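The Robot Said It Was Fine

A robot arm at Clinero, where I do my best to keep an assay lab running, spent most of a night in June moving a tip box that it did not have. The gripper closed, the software logged a successful pick, and the arm carried a handful of air to the deck and set it down with great care. Then it went back for more. By morning the log showed 481 successful transfers and no errors of any kind. It was the best night the machine ever had, on paper.

Booker Nakamura found it at six in the morning, still going. The first box of the night had been nudged a little out of place, the fingers had been coming down beside it ever since, and a gripper that closes on nothing also reaches the end of its travel, which our script had been told to read as "holding something." I'd like to blame the vendor, but the script was ours. My initials are on the review.

My opinion, and I've bored the whole second floor with it, is that we have gotten very good at protecting people from robots and very lazy about protecting work from them. If you lean on the arm, it stops. We have a binder on that. Mavis Montoya runs the safety training and will quiz you on it in the elevator. But the arm can be wrong for nine hours straight and there is no binder, because no one got pinched.
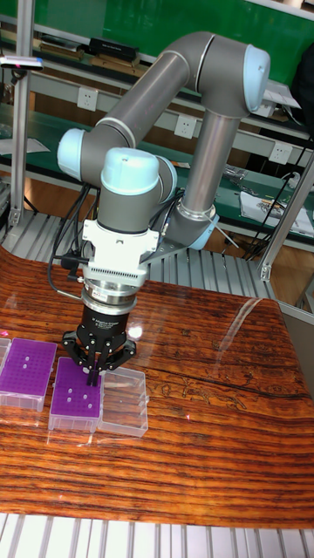
A tip box is a dull object. It is light, it slides, and its lid line is never quite where the drawing says it is. People handle one without thinking, and when they miss, they know at once, since their hand is empty. We took that knowledge out of the process when we brought in the arm and put a single yes-or-no in its place. Then we wrote the yes so that it was awfully easy to get.

Cletus Esposito, who sells these systems for Barkport and is a decent man, told me the fix was a camera package. Perhaps. I asked what happens when the camera is sure and wrong, and he said they had a second package.

What we did was cheaper. The script now checks how wide the fingers are after they close, and if they have shut all the way, it stops and complains. That took Chalerm Nuchit an afternoon, including lunch. We also cap unattended runs at 39 transfers, after which the arm waits for a human being to come over and look. Throughput is down. I have been asked about throughput in three separate meetings.

I'd take the slower number. The old one was more than 2000 transfers a week, and I can't tell you today how many of those were boxes. Gwendolyn Yazzie has been going back through the spring plates to find out, and she has stopped saying good morning to me.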